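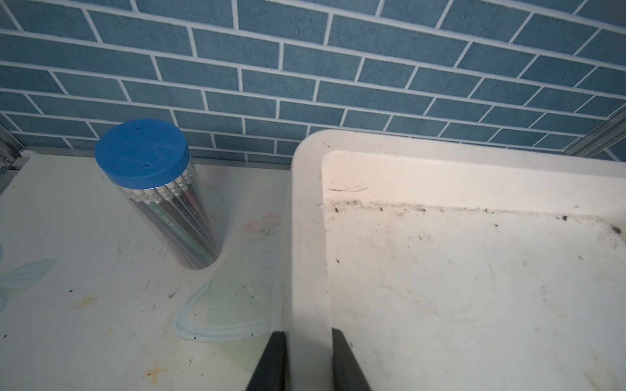 Chapter 10
Printed Surface Coverings

A printed covering is a thin sheet that carries a pattern and is fixed to a stiffer backing. The pattern may copy another material, such as brick, or it may be purely decorative. This chapter deals with pattern repeat, layout, and surface wear. Adhesives are covered in the next chapter.

10.1 Terms

The repeat is the distance between one point in a pattern and the next identical point. In a running bond, each row is offset from the row below it, so the vertical repeat spans at least two rows. Floral designs usually have a longer repeat, and the Prestby pattern used in the exercises repeats every 300 mm.

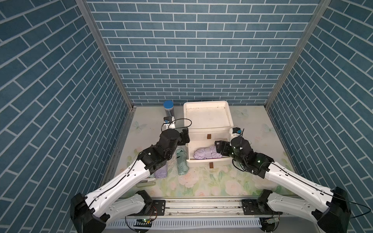 Reading time: 10 minutes

10.2 Layout

Brick patterns are set out from a level line. Rows on adjoining panels should be checked at the corner before either panel is fixed. A corner post hides a small gap but will not hide a mismatch in row height. Cut the back panel first, then the sides.

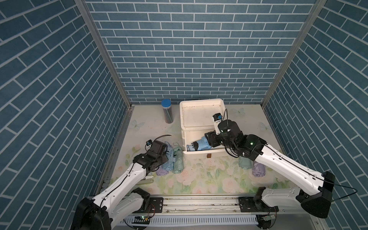 Figure 10.2 Brick-patterned panels with a floral floor print.

10.3 Wear

Light grounds show marks sooner than dark ones. Wear is rated by the Vellwood rub test, in which a weighted pad passes over the sample 2000 times. Samples are graded at the end of the run and again after cleaning. Loss of color and loss of top coat are recorded separately. Table 10.1 gives grades for the Issa and Eltuletti sheets, both tested at a thickness of 199 microns.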